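Boards > Service Robots > Rules and Good Practice

Gripper reaching into a glass-door cooler: what rules do you work to?

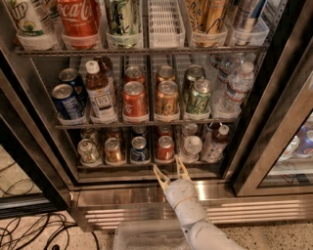

How close should a person be allowed to stand while an arm is working inside an open cooler?
Our house rule is 60 inches from the base, and the arm stops if anybody comes inside that.

I'm writing the practice sheet for our site and would like to hear what others have in theirs. The job is restocking and picking drinks. What I have so far:

- Doors opened by a person before the run starts. The arm does not pull handles.
- One shelf per run.
- Cans and bottles get separate grip settings.
- Stop button within reach of the operator, on the side away from the door swing.
- Anything dropped stays where it is until the arm is parked.

Tear it apart.

skamath

Posted by lirnska_tech
The distance rule is fine but it's measured from the wrong place. Measure from the farthest point the fingers can get to, plus the door. An open glass door is a bigger hazard to a bystander than a slow arm.

I'd also add a floor rule. Cables get taped or covered before power goes on. We write that up as a failed check at our place, same as a bad stop button.

Posted by coldaisle
Disagree on the doors. If a person opens them every time, you've put a person next to the arm at the start and end of every run. Let the arm do it and keep people out of the area.

Posted by skamath
The arm is parked with drives off when the doors get opened. The person walks out and then the operator enables. I'll spell that out, it wasn't clear in my list.

Agreed on cables. Adding it.

Posted by coldaisle
That works if people follow it. At 6 in the morning with a delivery waiting they don't. I'd want a switch on the door.

Posted by Rotitz Dave
Had both setups. We used a door switch on the Baek cell and a written rule on the Cloton one. The switch got bypassed inside a month so somebody could prop the door with a crate. The written rule held up better, mostly thanks to the shift lead. So I wouldn't count on hardware alone.

On grip settings, two isn't enough. A full can and a thin water bottle are easy to tell apart, but tea bottles are stiffer than water bottles and we ended up with three. We logged 1,608 picks in June and 203 of them needed a retry, nearly all water bottles.

Posted by lirnska_tech
A bypassed switch is a supervision problem. I'd still fit it. Do the retries count as faults on your sheet?

Posted by Rotitz Dave
First retry no, second one yes. After the second the arm backs out and waits for a person. Don't let it keep trying with the fingers between two rows, you will knock something off the shelf.

Posted by skamath
Taking that. Revised version:

- Drives off before anyone touches a door. Operator enables only when the area is clear.
- Keep-out distance measured from full reach and door swing.
- Cables covered or taped before power on.
- Three grip settings.
- Two retries, then back out and hold.

Still undecided on the door switch. I'll price one on Monday.

Sharada Kamath

Posted by coldaisle
Price two. Your cooler has more than one door.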